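Whatever Happened to Talking to Each Other?

January 18, 2023
Shared 3 times | 2 comments

My friend Efua Bonsu rang me on Sunday evening, very cross, and we ended up on the phone so long that my tea went cold and I had to make another. She had been trying to pay for her resident's parking permit in Skenbridge. The council moved the whole thing online before Christmas, and she couldn't get past the page that asks for a reference number. So she walked down to the office on Antwi Street, as she has done every winter for years, and found a notice on the door telling her to use the website.

I have been chewing on that ever since. I'm not against computers (I'm writing this on one, after all!) and I do most of my own bills that way now. But I do miss the counter. When I first moved here the counter was where you found out what was going on. You went in to ask about your bins and you came out knowing that the library was getting new windows and that the man in front of you in the queue had three greyhounds.

Kofi Sulemana worked behind that counter for a good long stretch and he knew half the town by name. If you were short one month he would explain, very quietly, how to spread the payments, and you never felt small for asking. I don't see how a web page is supposed to do that. It doesn't notice that you've been crying in the car park.

People will say it saves money, and I'm sure it does save some. The letter we all had through the door said 962 people had already signed up for the new system, as if that settled it. Well, I'm one of the 962 and I wasn't asked whether I liked it – I was only asked for my password, and then asked for it again.
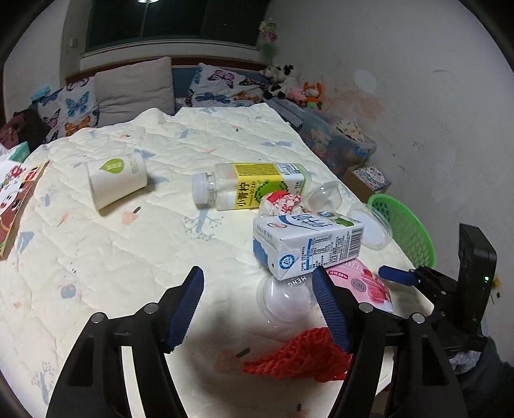
A paper cup, a drink bottle and a red net bag on the bed cover.

It isn't only the council, to be fair to them. The bank went the same way, then the ticket office, and now the surgery wants you to fill in a form before they will tell you whether you're ill enough to see anybody. My neighbour Seidu Quaye, who is a good deal younger than me and perfectly handy with his phone, says he goes whole days without speaking to a soul outside work. He said it quite cheerfully, but I thought about it all the way home.

I do wonder if this is part of why everybody seems so short-tempered with each other lately. When you had to stand in a queue with people who voted differently from you, or went to a different church or to none, you rubbed along. You might not have agreed on a single thing but you held the door. These days we mostly meet each other in the comments under the local news, and goodness me, the things folk will write there about someone they would have smiled at over the stamps.

Anyway, there is a petition to get the counter back, even if it's only two mornings a week. Dzifa Sowah has been taking it round and has over 400 names on it so far, mine included. She would like to hand it in before the February meeting, so if you see her outside the bakery with her clipboard do stop and say hello, whether you mean to sign or not. She'll be glad of the chat in this cold.

Efua did get her permit in the end, by the way. Her grandson did it for her on Monday, and she gave him a slice of ginger cake for his trouble.

Related posts
The bus shelter, again
Why I still write letters
A kind word for Ludmila Skála and the Saturday market
Do we really need another car park?

Contact | Copyright 2023 | Back to top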